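About Ekico

Ekico measures and corrects water hardness in small buildings. The company was set up in Goserdale, where the supply is drawn from chalk, and still works mainly on private homes, guest houses and small laundries. We size, install and service ion-exchange softeners, and we run a bench laboratory for hardness, iron and pH.

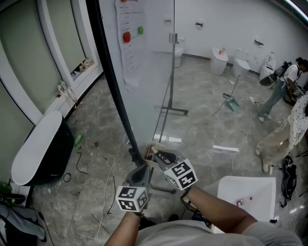
Sizing starts with a water sample and a meter reading. Peak flow is recorded separately, as a unit with enough resin can still pass hard water if the valve is too small. Results and settings are written up on one page. We like working papers short and in plain sight, like the printed sheet up on the glass panel with its red and green stickers. The customer keeps a copy and we keep another for the service record.

Our standard range covers households with a raw hardness of up to 20 grains per gallon. Above that figure we quote individually, usually for two smaller tanks in place of one large tank.

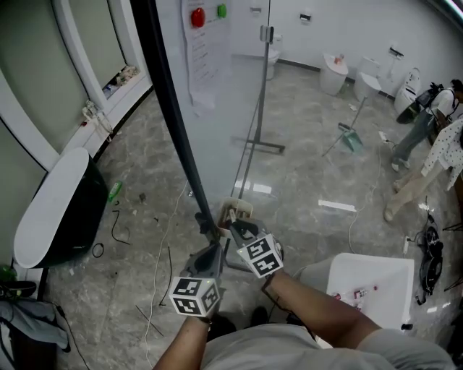 Waqas Kakakhel puts most early failures down to regeneration settings: "The timer gets left at the factory value, the resin runs out before the cycle starts, and the owner blames the salt." Every Ekico installation is therefore metered, and the first regeneration is run before handover.

Service

The service office is in Sedby. It holds records for 189 installed units and stocks valve seals, injectors and brine floats for all of them. Visits are annual. Between visits, customers can mail in a 100 ml sample – bottle and label supplied.
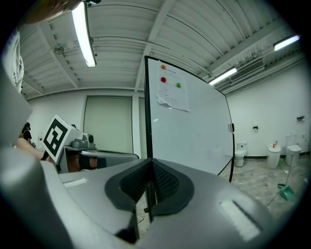
Ainhoa Salcedo would like more owners to use the sample bottles, and suggests October, after the summer draw on the wells has eased. A change in raw hardness is easier to correct on the valve than to trace later from scale in a heater.

The Rana control valve is our own design. It has a manual bypass and a drain line that can be removed with one wrench. 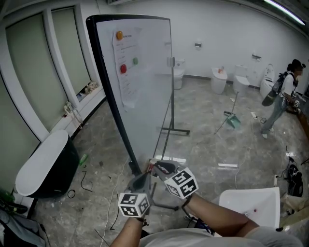 Freestanding whiteboard with printed sheet and colored magnets.

Samples are accepted at the Sedby counter until 4 p.m. Written reports are sent by mail or e-mail.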